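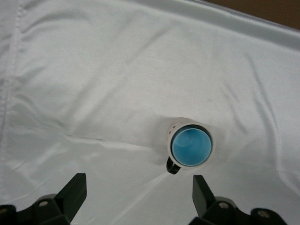 Drap blanc à reflets bleutés, parcouru de plis souples

Qui sommes-nous ?

Chez Dundus, nous aimons le linge de maison, et nous l'aimons même un peu froissé ! Notre atelier a ouvert à Bukthorpe il y a 17 ans, dans deux petites pièces où l'on se marchait sur les pieds, avec une table, un fer et beaucoup de bonne volonté. Nous sommes aujourd'hui 9 à coudre, laver, repasser et plier, pour les familles du quartier comme pour les maisons d'hôtes des environs.

Un drap, cela paraît tout simple - et pourtant, que d'heures passées à l'étaler bien à plat, à suivre la couture du bout des doigts, à chasser les faux plis avec la paume avant de sortir le fer. Nous prenons ce temps-là volontiers, et nos clients nous disent qu'ils le sentent en se couchant le soir (c'est le plus joli compliment qu'on puisse nous faire).

Notre collection Direck réunit draps, housses et nappes, coupés et ourlés chez nous. Vous pouvez aussi nous confier votre propre linge, y compris celui de vos grands-mères : nous reprenons les ourlets fatigués et les coutures qui lâchent, en général sous cinq jours.

L'atelier ferme deux semaines en juillet. Le reste de l'année, poussez la porte, venez toucher les tissus et bavarder un moment avec nous, il y a toujours du café au chaud.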